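## 4. Preparing the descaling solution

Applies to Wulitz countertop kettles with a fixed heating plate. Descale every 200 boils, or when the scale indicator stays lit.

**Caution:** Unplug the base and let the kettle cool fully before starting. Do not add descaler to hot water.

1. Remove the lid and lift out the spout filter. Set the filter aside; it is cleaned separately (see 4.2).
2. Pour one sachet of Rivton descaling powder into a dry plastic bowl. Do not use an aluminum or enamel bowl.
3. Add two cups of cold water and stir until no grains remain at the bottom.

Work on a flat, wipeable surface and wear gloves. Any bowl with a wide rim will do, as long as it is no longer used for food.

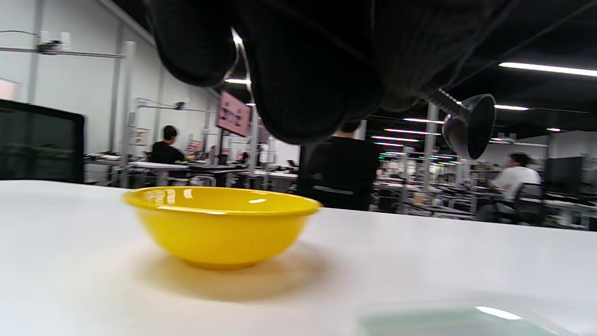 4. Pour the solution into the kettle and top up with cold water to the MAX line.
5. Let stand for 27 minutes with the lid open. Do not switch the kettle on.
6. Empty the kettle into the sink and rinse twice.

**Note:** For heavy scale, repeat steps 2 to 6 with a fresh sachet. Leftover solution must not be stored.

### 4.2 Cleaning the spout filter

1. Soak the filter in white vinegar for 7 minutes.
2. Brush the mesh from the inside out under running water.
3. Refit the filter with the tab facing the handle. It clicks when seated.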